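Clonard Opens Its Winter Season With a Double Bill

Friday, January 2, 2026

The Clonard company returns to the Dallcombe stage this month with two works, one of them new. The evening opens with a revival of Lacerda, last danced here in September, and closes with the first performances of Dudura, a piece for 11 dancers by Washington Vasconcelos.

Dudura has been in the making for 2 years. Vasconcelos started it as a solo for himself, on a short residency, and put it aside when he took on the rehearsal work for Lacerda. When he went back to it, he found that most of the solo material was in the arms and upper back, and that it read better when several people did it at slightly different speeds. The solo is gone now except for one passage near the end, which goes to Hyun-seo Hwang.

The new work runs 50 minutes without a break. It is built in long sections that overlap, so dancers from one section are often still on stage when the next has begun. There is no story. The title was the name of a street where Vasconcelos lived as a child, and he says that audiences don't need to know anything about it. He has kept the program note to a paragraph.

Much of the opening takes place on the floor. The dancers lie in a diagonal line and roll toward the front corner, then get up one at a time and walk back to where they began. This repeats with small changes until the line has broken up. In the run-through we watched, the walking was the part still getting the most attention. Vasconcelos stopped it several times to ask for less: softer feet, no lifted chins, eyes on the place you are going.

The middle is faster. There is a good deal of partnering, most of it low and off balance, with dancers catching each other at the hip or the shoulder blade and passing the weight along. Hwang joined the company last year from a program with very little contact work, and she said this section took her the longest to learn.

"I was always trying to get to my own feet before the next person had me," she said. "Washington kept telling me to be late. It's hard to be late on purpose when you've been trained to count."

Her solo comes out of a group passage for six women. The others leave by both sides while she stays near center and goes through some of the floor material standing up. The music drops to a single held note there and stays on it longer than you expect.

The score is recorded. It uses piano, low strings, and the sound of people breathing, taped in the studio during a rehearsal last spring. In places the dancers on stage breathe along with the recording, and in other places they go against it. The sound will be played from the sides and the back of the hall as well as the front, so seats toward the middle will get the fullest mix. Anyone who is bothered by low bass should sit near the front.

Lacerda will be familiar to people who came in the fall. It is shorter, lighter, and set to guitar music, with a cast of seven. Two roles have changed hands. The trio has been recut so that it ends on the entrance of the fourth dancer, where before there was a pause and a blackout. The costumes are the same except for the shoes. The dancers wore soft slippers in the fall and had trouble with the turns, and they will be in socks this time. 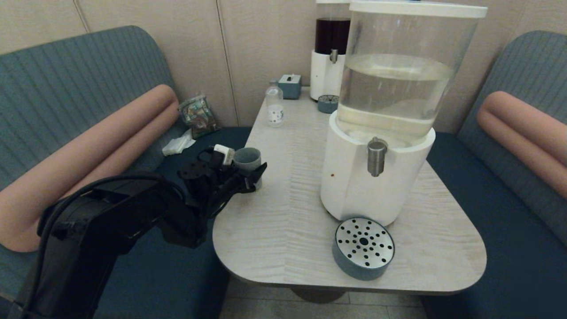
Doors open an hour before curtain. There is one intermission, between the two works. Latecomers will be seated at the back during Lacerda, but there is no late seating for Dudura once it has started. Please be back in your seat when the second bell rings.

The Dallcombe replaced its stage floor over the summer, and this will be the first full dance evening on it. The old boards had very little give. The new floor is sprung throughout and covered in gray vinyl, and the dancers who have worked on it say they can jump for longer without feeling it in their shins. It is also quieter, which matters for the opening of Dudura.

The last time the company put two works of this size on one bill was in 2000, before any of the present dancers had joined. Clonard has mostly toured single pieces since then, and the costs of a double bill are one reason. If this one does well at the box office, the plan is to pair Dudura with a different short work next season.

Vasconcelos will talk with the audience after the second performance. The talk is free to anyone holding a ticket for any night of the run. Questions can be left on a card at the box office beforehand if you would prefer not to ask them out loud.

There is also an open class on the morning after the closing night, taught by Hwang. It is meant for adults with some experience of dance, though not necessarily in contemporary work. The class will cover a warm-up on the floor, traveling steps, and a short phrase from the first section of Dudura. Bring layers and knee pads if you have them. Sign up at the box office or by replying to this newsletter, and tell us about any injuries when you do.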